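Livon garment handling kit – acceptance inspection
Site: Munden demo room
Inspector: Annelore Strobel
For the supplier: Kai Böttcher
Date: 11/10/2020
Kit no. 806

1. Mounting and housings
Gripper housings seated, no play by hand. OK.
Comment: Check the collar screws again after 26 hours of use. The manual leaves this out.

2. Grip on soft fabric
Light blue garment with ribbed sections, picked up from a fold. Pass.
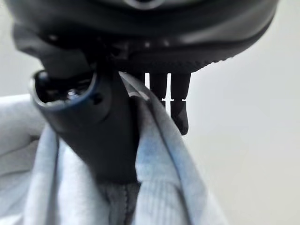

Force was left at the factory setting of 109. Kai wants to try a lower value for thin knits – open until the Gukville visit.

3. Cable routing
Cables clear of the joints at full reach. OK with comment: add one more tie on each arm before delivery.

4. Working area
Keep lamps and chairs in the plan drawing. The one we were given shows bare floor.
Stop button within reach of the operator. OK.

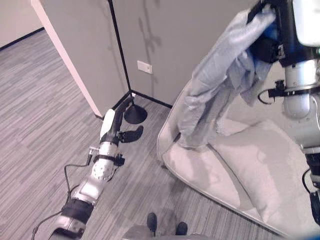 5. Finger wear
No sharp edges found by touch. Spare finger set missing from the box, part 173. Not OK – Rønning to send.

6. Hold on bunched cloth
Repeat with heavier fabric before sign-off.
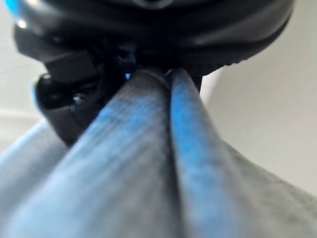
Item 6: blue-gray cloth gathered in folds under the gripper.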